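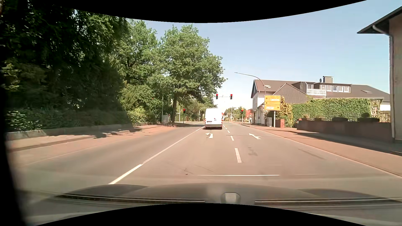

All red, behind the white van. Left turn arrow on the road.

Back from the Cokosgate open day with sore feet and a paper bag of leaflets I shan't read. They had the hall doors open by nine and a queue already, mostly men my age with their hands in their pockets. The ride you had to book. The rest of it was tables.

The system is called Josar and it is meant to drive the car by itself on ordinary streets. I had put my name down in June last year, when it was all going to be ready by Christmas, and heard nothing. Then an email a fortnight ago. My slot was for half past eleven and we left at ten past twelve.

I had made up my mind to watch the wheel and the feet of the man in the driver's seat and nothing else. He kept his hands in his lap most of the way, I'll give them that. But he had them on the wheel within the first minute, pulling out of the gate, and again when a delivery bike came up the inside. When I asked if that counted I was told it was "a comfort intervention". I wrote that down on the leaflet so I'd have it right.

We followed a white van for a good part of the loop. I can't say I learned much from it. If you sit behind a van and do what the van does you'll look like a competent driver, and so would my nephew's pedal car. At the junction the lights were red and we stopped, and the young woman in the back with me said "and there it's seen the signal", with real pride. Perhaps it had. It might also have seen the back of a large white van. I asked how you would tell the two apart and she said it was on the screen. The screen had a lot of coloured boxes on it and I couldn't have told you which one was a traffic light.
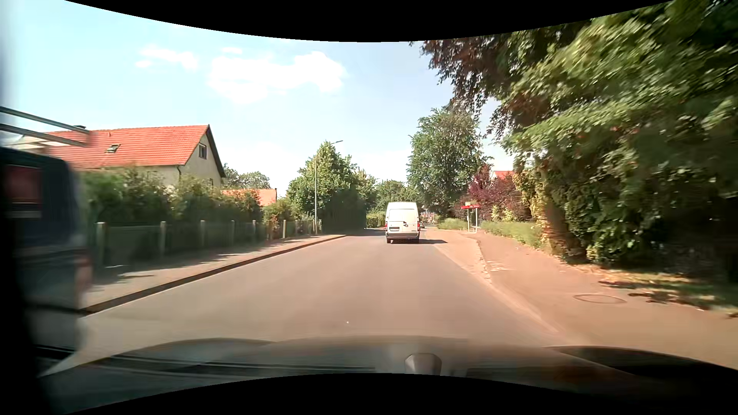 The road with the long hedge and fence, van ahead again.

What I did like was the distance it kept. I am a nervous passenger and I didn't once press my foot into the floor. It was slow, though. I would not want to be behind it with a train to catch.

Tea afterwards, weak. There was a talk in the big room and a slide saying the cars had done 3136 trips on the Vestley loop. I put my hand up and asked how many of those had needed a hand on the wheel. The answer was long and had no number in it. Somebody else asked what it would cost to fit and was told 800 a month for a fleet, falling to 500 "at scale". A month! For that you could pay a good part of a driver's wage and he'd carry the parcels in as well.

The Hoshino stand next door had a floor-sweeping machine going up and down a strip of carpet. It got itself wedged against a table leg twice while I was eating my sandwich and had to be nudged off with a shoe. I stayed there longer than I did at the talk.

They gave us all a form with 6 questions, and every one of them wanted a mark from one to five. I gave the ride a four for comfort and a two for everything else, then changed one of the twos to a three as the girl collecting them was standing over me.

Must ring the garage about my own brakes. Bins out tonight, and find the other glove.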